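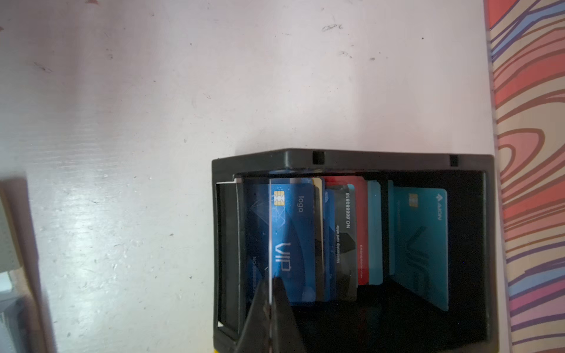
Setting up and keeping a card index for a small local collection

Issued by the Fidstead and Wastow Local Records Service. Revised 14 October 2026.

This guidance is intended for parish groups, village halls and school libraries which hold a modest number of papers, photographs or maps and wish to make them findable. It assumes no previous training. Groups whose holdings exceed 2000 items should speak to the Service before starting, as a different scheme of numbering will usually be advised.

Before you begin

Decide what the index is to cover. An index which sets out to include every item in every cupboard is seldom finished. Choose one series, such as the minute books or the framed photographs, and complete it before turning to the next.

You will need:

Plain or ruled cards, all of one size
A box or tray in which the cards can stand upright
Guide cards with raised tabs
A soft pencil and a clean rubber
A bound notebook, to serve as the register

Cards are commonly sold in packets of 100. Buy enough at the outset for the whole series, as the size and weight of card can differ between makers and mixed cards are tiresome to leaf through.

Step 1. Number the items

Give each item a running number and enter it in the register. Numbers are never reused. If an item is withdrawn or returned to its lender, rule a single line through the entry and write the date beside it.

Numbers should be written on the item itself in soft pencil, on the back and near the lower left corner. Do not use ink, adhesive labels or staples. Where the item is glossy and will not take pencil, place it in a paper sleeve and number the sleeve before the item goes in.

Step 2. Write the main card

Each item has one main card. The following should appear on it, in this order:

The item number, at the top right
The title, or a short title supplied by you in square brackets
The date, or the nearest decade followed by a question mark
The name of the maker or issuing body, where known
The size, height before width, in millimetres
The place where the item is kept

A finished card might read as follows:

2931
[Ocampo Mill, view from the bridge]
1930s?
Maker not known
124 x 88 mm
Cupboard B, shelf 2, box 6

Write in capitals and small letters as you would in a letter. Cards written entirely in capitals are slow to read. Leave the lowest line blank for later corrections.

Step 3. Write the added cards

An added card leads the reader to the main card from another heading. For the item above, one added card would be headed OCAMPO MILL and a second BRIDGES. Each carries the heading, the short title and the item number, and nothing more.

Three added cards will be sufficient for most items. Where a photograph shows a large group of people, list the names on a separate sheet kept with the item and write "names listed" on the main card.

Step 4. Settle the headings

Keep a list of the headings in use at the back of the register. Consult it before making a new one. Common difficulties include:

Singular and plural. Use the plural for things that can be counted (SHOPS, WELLS) and the singular for those that cannot (FARMING, WEATHER).

Changed names. Use the latest name as the heading and make a reference card from the earlier one. The lane now called Pallar Road was known by two other names within living memory, and a reader may come looking under any of the three.

Married names. Enter a person under the name used on the item, with a reference card from any other name known to you.

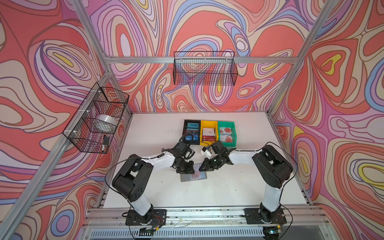

Headings that begin with a number are filed as though the number were spelt out, so that 4 HIGH STREET stands under F. Initial articles are ignored in filing. THE GREEN is therefore found under G, and the card should be headed GREEN, THE to prevent doubt.

Step 5. File the cards

Main cards are filed by number. Added cards and reference cards are filed together in a single alphabetical run, word by word, so that WELL LANE comes before WELLS. The two runs should be kept in separate boxes, or in one box with a firm divider between them.

Do not fill a box completely. Leave a hand's breadth of space so that the cards can be tilted forward and read without being lifted out. Place a guide card after every 25 cards or so in the numbered run, and at each letter in the alphabetical run.

New cards should first be filed standing on their long edge above the others and left so until a second person has checked their position. They may then be dropped into place.

Step 6. Check the index each year

The Service recommends a check every January. Draw 20 main cards from different parts of the run and find the item to which each refers. Then take 20 items from the shelves and find their cards. Enter the result in the register with the date.

Where more than two in either group cannot be matched, the whole series should be checked before any further items are added.

Corrections

A small error may be rubbed out and rewritten. Where the heading itself is wrong, write a fresh card and destroy the old one. Correction fluid should not be used anywhere near the collection.

Copies and lending

Groups are asked to keep a second copy of the register in another building. A photocopy is acceptable and should be renewed after each yearly check. Cards must not be lent. Readers who require the details of an item may copy them out by hand or ask for a copy to be made.

Further help

Sample cards and a printed list of suggested headings may be obtained from the Wastow office. Groups in the Fidstead area may also bring up to a dozen finished cards to the enquiry desk to have them looked over, and should allow ten working days for their return.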